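About Goltcombe

Goltcombe School of Veterinary Nursing trains veterinary nurses and surgical assistants for small-animal and mixed practice. The school occupies 2 buildings on the Plelberg campus: a teaching block with lecture rooms and a library, and a clinical skills block with practice rooms and a diagnostic laboratory.

The full program runs for 126 weeks. It is divided into classroom terms and clinical placements, with intake each March. Class size is limited to 42 students. Applicants need a high school diploma or equivalent, passing grades in biology and chemistry, and proof of current tetanus vaccination.
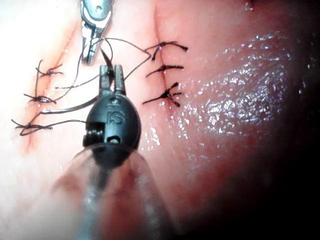
Placements are assigned by the school and take place at partner clinics, including the Uniyal Animal Hospital and the Lellov large-animal practice. Students complete 2587 hours of combined instruction and supervised practice before the final assessment. Hours are recorded in a logbook, signed by the supervising clinician, and checked at the end of each term. Missed hours may be made up during the summer break.

The curriculum covers anatomy, pharmacology, anesthesia monitoring, radiography, wound care, nutrition and practice records. Dosage calculation is tested separately and must be passed before the first placement.

The library is open to enrolled students and to staff of partner clinics. Textbooks may be borrowed for one term. Reference volumes and journals remain on site.

Page last updated August 11, 2022. Admissions inquiries should be sent to the school office, Plelberg campus.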